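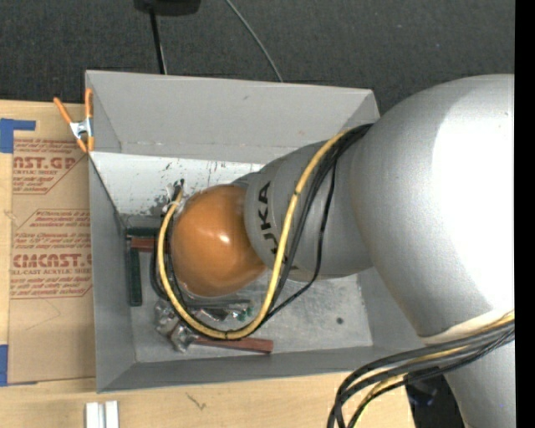
灰色の箱の中へ伸びるKUKAのアームと、黄色いケーブル

食後酒の棚は、もっと広くていい

酒屋に入ると、まず奥へ行く癖がある。ワインの島を抜け、ウイスキーの壁を横目に見て、いちばん奥の、たいてい照明が少し暗いあたり。そこにリキュールがある。製菓用の小瓶と、カクテルに使う青いのと緑のと、あとは梅酒。その隙間に、薬草やら根っこやら樹皮やらを漬け込んだ苦い酒が、肩をすぼめるように二、三本立っている。私はあの二、三本が好きでたまらない。そして、あの棚はもっと広くていいと本気で思っている。

きっかけは「トリストゥーラ(Tristura)」という一本だった。リンドウの根とオレンジの皮が主役で、色は濃い茶、度数は22度。最初のひと口は、正直に言えば顔をしかめた。苦い。しかも長い。ところが飲み込んで少し経つと、舌の奥のほうから柑橘の甘さがゆっくり上がってくるのだ。えっ、何だこれ、と思ってもうひと口。またしかめ面、また甘さ。気がつくとグラスが空になっていて、その晩食べた羊の脂の重さもどこかへ行っていた(気のせいかもしれない。気のせいでも構わない)。

それ以来、金曜の夜は食後に一杯と決めている。量は小さなグラスに半分もあればいい。氷は入れたり入れなかったり。真冬は湯で割ると香りが台所じゅうに広がって、それだけで元が取れた気分になる!

さて、苦い酒の話をすると必ず返ってくるのが「飲みにくいでしょう」という言葉だ。そのとおり、飲みにくい。でも考えてみてほしい。コーヒーだって最初は苦かったはずだし、ゴーヤも、ふきのとうも、鮎のはらわたもそうだ。春になれば山菜の天ぷらをありがたがり、秋には銀杏をつまみに一杯やる私たちが、酒の苦味にだけ急に身構えるのは不思議でならない。この国の食卓には苦味を受けとめる下地がとっくにある。足りないのは、出会う場所のほうではないか。

だから売り場のことを言いたい。近所の店で数えるまでもなく、食後酒の居場所はあまりに狭い。「リキュール」という札ひとつの下に、ミルクと割る甘いものも、度数54度の薬草酒も、いっしょくたに並んでいる。これでは初めての人が選べるわけがない。甘いか苦いか、食前か食後か、せめてそのくらいの札を立ててくれたら、と行くたびに思う。ワインの売り場には「魚に」「肉に」と書いてあるのに、その食事の締めくくりを受け持つ酒には何の案内もないのだ。もったいないにもほどがある。

うれしい例外もある。隣の市の「ケムラ(Kemura)」という小さな酒販店は、入口を入ってすぐの、普通なら新酒や季節ものを積む場所に苦い酒を置いている。手書きの札には「焼肉のあとに」「チョコレートと」「まず炭酸で」といった短い言葉だけ。難しい産地の話も、修道院の伝説もない。私が初めて行った日は、9種類を少しずつ試させてもらった。ニガヨモギの青い匂い、ルバーブの土っぽさ、松の芽のすっとする後味。苦いと一口に言っても、こんなに方角が違うのかと興奮して、帰りの電車で誰かに話したくて仕方なかった。

そのとき買って帰ったのが「ブジド(Bouzid)」だ。ナツメヤシとカルダモンの香りがして、苦味は控えめ。入門にはこれがいちばんいいと思う。バニラアイスに小さじ一杯たらすだけで、いつものカップアイスが急によそ行きの顔になる。酒に弱い家族にはひとさじの半分で十分だった。反対に「クネル(Kunel)」は手ごわい。松脂のような香りがまっすぐ鼻に抜けて、私も仲良くなるまでに冬をひとつ使った。今では風呂上がりに炭酸とレモンで割るのが楽しみで、1月の寒い晩でもこれだけは冷たいまま飲む。

値段の話もしておきたい。食後酒は一本の値札だけを見ると安くは感じない。けれど一度に飲む量が少ないので、わが家では一本が5か月くらいもつ。糖分もアルコールもあるから、栓さえきちんと閉めておけば、ワインのように開けた翌日を気にしなくていいのもありがたい。棚に三本並べておけば、その日の腹具合と気分で選べる。脂っこい夜はトリストゥーラ、甘いものが欲しい夜はブジド、頭をしゃっきりさせたい夜はクネル。この「今日はどれにしよう」という数秒が、食事の時間をもう少しだけ延ばしてくれる。

飲食店にもお願いがある。コースの最後に「コーヒーか紅茶は」と聞かれるあの場面で、もうひとつ選択肢を足してもらえないだろうか。グラスは小さくていいし、種類もひとつあればいい。先日入った定食屋では、会計の横に苦い酒の瓶が一本だけ置いてあって、頼むとおちょこに注いでくれた。豚の生姜焼きのあとに、おちょこの薬草酒。これが見事に合うのだ! 生姜の辛みと根の苦味がつながって、白いご飯の甘さまで思い出させてくれる。洋食の作法として構えるより、こういう出し方のほうがずっと広まりやすいはずだ。

もちろん、好みに合わない人はいるし、無理にすすめるものでもない。酒なのだから、飲まない人は飲まなくていい。ただ、苦い酒を「一度なめて懲りた」で終わらせている人には、炭酸で薄めに割って、食事のあとに、ゆっくり、という飲み方でもう一度だけ試してみてほしい。空腹にストレートで流し込めば、それはしかめ面で終わるに決まっている。私も最初の瓶を、そうやって半年ほど棚の奥に追いやったことがある。

国内でも、柚子の皮や山椒、黒文字などを使った苦い酒を少しずつ見かけるようになった。味はまだばらつきがあって、甘さに逃げたものもあれば、苦さに力が入りすぎて薬そのものになってしまったものもある。それでも新しい瓶を見つけると、やっぱり買ってしまう。台所の三本の列はいつのまにか棚の端まで来ていて、次に増やすなら醤油をどかすしかない。家族とはいま、その交渉の最中である。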